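Can I move a party booking at Pakudmont climbing centre, and do the under-8s need their own waiver?

Posted in Days Out and Activities

larchgate
I've booked the beginner climbing party at Pakudmont for my daughter's birthday in February. It was booked for 10 children and I paid the deposit online. Since then two of the children have dropped out and one family wants to bring a younger brother who is five. The confirmation email says changes have to be made "in good time" but doesn't say what that means. The phone line goes to a recorded message whenever I ring.

What I need to find out is:

Can I move the party to a later session on the same day without losing the deposit?
Does the five-year-old have to have a separate waiver, or can his mum put both boys on one form?
Can the other parents fill the forms in at the desk? Half of them won't do it beforehand whatever I say.

I also can't tell from the website whether we get the party room before the climb or after it. Last year we went to the trampoline place in Tinuvberg and the room was ours the whole time, so I could leave the cake and bags in there. If it's only afterwards I'll have to keep the cake in the car.

Thanks in advance.

tealcup_62
We had ours there in the autumn. You can move the session once. Log in with the email address you booked with, go to the booking and there is a button for changing the time. It only shows sessions with enough spaces for your full number, so take the two children off first and then look at the times, otherwise it may tell you the later one is full. The deposit moved across with ours and there was no charge.

If the button has gone grey you have left it too late to do it online and you have to email. They took a couple of days to answer me.

On the waivers, one adult can add more than one child to the same form as long as they are the parent or guardian of all of them. There's a link on the form that says add another child. Each child gets their own line and their own date of birth. What you can't do is sign for other people's children. I tried to do my niece along with mine and the desk made my sister do it again on her phone from work.

You can fill it in when you arrive but there are only a couple of tablets and on a Saturday-type crowd it is slow. We had two families still typing when the safety talk started and their children had to wait for the next one, which took a fair bit out of their climbing time. I'd send everybody the link and then send it again the night before.

moss_and_gravel
Check the age limit before you do anything else. When we went the big walls were 6 and over. Under that it was only the low wall with the soft floor, and an adult had to stay with them. I don't think they let a five-year-old join the party group at all, he would need a separate ticket for the low wall. That might have changed.

Don't know about the room.

hobnail
I help with a youth group and we've been there a few times, so I can fill in some of the rest.

The room is yours for the last part of the booking only. Before that another party is normally in it. There is a shelf behind the reception desk where they will keep a cake for you if it's boxed and has the child's name on it. They won't put it in the fridge, so I wouldn't take anything with fresh cream. Bags and coats go in the lockers by the changing rooms. The lockers are large enough for two or three children's things, so you don't need one each.

The harnesses are Fendex ones and they come in a small size that fits most children of primary age. The shoes are included in a party but not with an ordinary ticket. Tell them the shoe sizes when you change the numbers, as there's a box for it on the same page. Long hair needs to be tied back and they will ask for necklaces and hoop earrings to come off, so tell the parents that as well.

Food has to be ordered through the cafe, which is run by Nurmi. The menu choices go to them separately from the climbing booking, so if you drop two children from one you have to drop them from the other too. We paid for meals that nobody ate because I didn't know that.

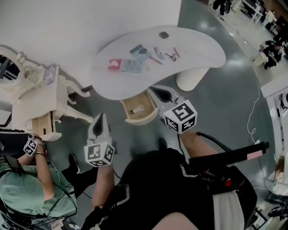 larchgate
Do the grown-ups who are only watching have to fill in a waiver as well?

hobnail
Only if they go past the barrier onto the matting. Anyone staying in the cafe or up on the viewing balcony just gives their name at the desk. The adult who goes in with a little one on the low wall does need a form, even if they aren't climbing, so the five-year-old's mum should tick the box for herself when she does the boys.

larchgate
Thanks all. I've taken the two children off and moved us to the later session, and the deposit went across. I've emailed about the low wall ticket and will put the reply on here when I get it.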